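Rutia Shelter Ads – campaign data

README

Contents of this folder: placement and response data for the Rutia ferry campaign, which ran on transit shelters in Dalport and Hinds. The agency side was handled by Noémi Gulyás, and the tables were put together by Ferhat Aksoy. First release January 2019.

Files

placements.csv – one row per poster face. Columns are face_id, town, street, side, lit, start_week, end_week. 40 rows.
responses.csv – one row per street interview, 1000 rows. Respondents under 16 were not interviewed.
creative.csv – the wording of each poster version, with the colors used and the language.
codes.txt – what the numbers in the answer columns mean.
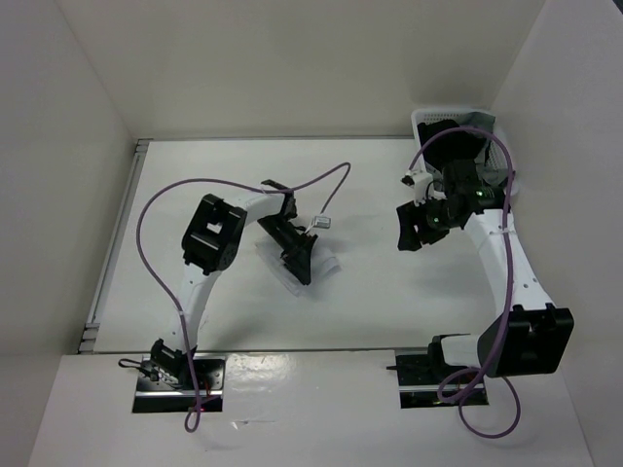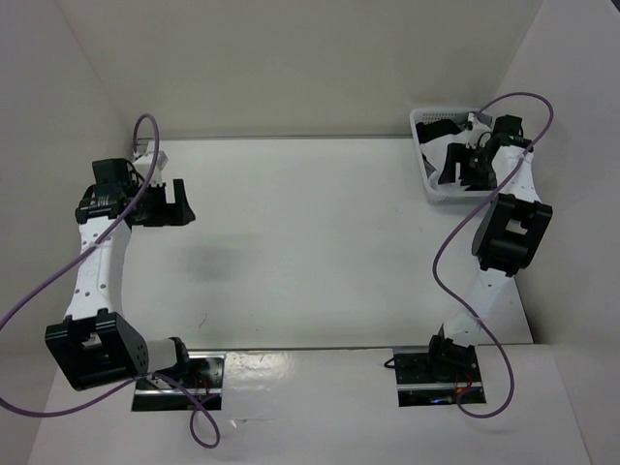
Known problems

Face 39 was listed under Hinds in the first booking sheet but stood in Dalport the whole time. The town column has been corrected. The face_id was left alone, so it still starts with H.

Weeks are counted from the first day of the campaign, not from the start of the year. Week 2 is missing for the unlit faces in Hinds because the posters went up late.

In responses.csv, "recall" means the person named the ferry without help. "Prompted" means they picked it from a card. A few interviewers filled in both. Where that happened, recall was kept and prompted was set to blank.

The free-text answers were typed up from paper by Bonifacio Cifuentes. Spelling has been left as written. Names and phone numbers were taken out.

Not included

Radio spots, the Dokport window display and anything paid for by the ferry terminal. Costs per face are not included either – the site owner asked us to leave them out.

Use

Free to use for teaching and research. Please name the folder and the release month if you publish from it. Corrections go to Ferhat, with the face_id or the row number.

Changes

Second release planned for February, with the interview times added to responses.csv.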